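# The Kitchen Table Comes Back to Mokville

When Cremilda Mendonça moved to Mokville, the apartment had no dining room. The kitchen was narrow, and the agent told her that most tenants eat on the sofa. She bought a small table anyway, secondhand, and carried it up the stairs with her brother on a Thursday evening.

"I grew up in a house where everything happened at the table," she says. "My mother cut fabric there. We did school work there, and after that we ate."

For many years the small table was losing its place. Builders preferred the breakfast counter, with high stools on which no grandmother can sit in comfort. Now, in the older streets near the river, one sees the tables again. The shop Cordeiro, which repairs used furniture, sold 300 of them last year. Its owner, Sebastião Rocha, had at first prepared space for 100.

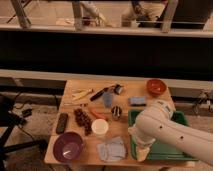

*The red bowl, the blue sponge and the green tray share one tabletop.*

Rocha does not think that his customers are nostalgic. Many of them are young, and they work from home. They want one surface which can change its duty during the day. He advises them to choose light wood, which shows crumbs less than dark wood, and to check the legs before the top. A scratched top can be sanded in one afternoon. A loose leg means that the joint has been tired for a long time, and the repair costs more than the table.

He also asks every buyer how many people live in the home. If the answer is three, he sells a table for three. "They all want space for guests," he says, "but the guests come twice in a year, and the table is there every morning."

The size brings its own discipline. Ivone Rangel teaches evening classes in household organization, and her group in March had 13 students. She gives them one exercise only: for one week, write down each object that stays on the table overnight. Keys, medicine, letters from the bank. In the second week, they must find another home for those which were never used at the table.

Her student Ismael Damasceno found that his family had been eating beside a box of tools since winter. He moved the box to the hall, and his daughter began to draw in that corner. The tools, he admits, have not been opened yet. 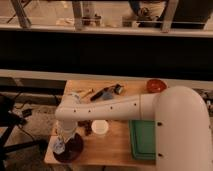

## What to look for

A used table should be tried with a chair, and the chair should be your own. Sit down and put both elbows on the top. If the shoulders go up, the table is too high for you. Look underneath also, where old repairs are easy to see, and smell the wood if it has been kept in a cellar.

For the finish, Rocha recommends a thin coat of oil and one night of patience. Mendonça used wax on hers, and she is satisfied with it.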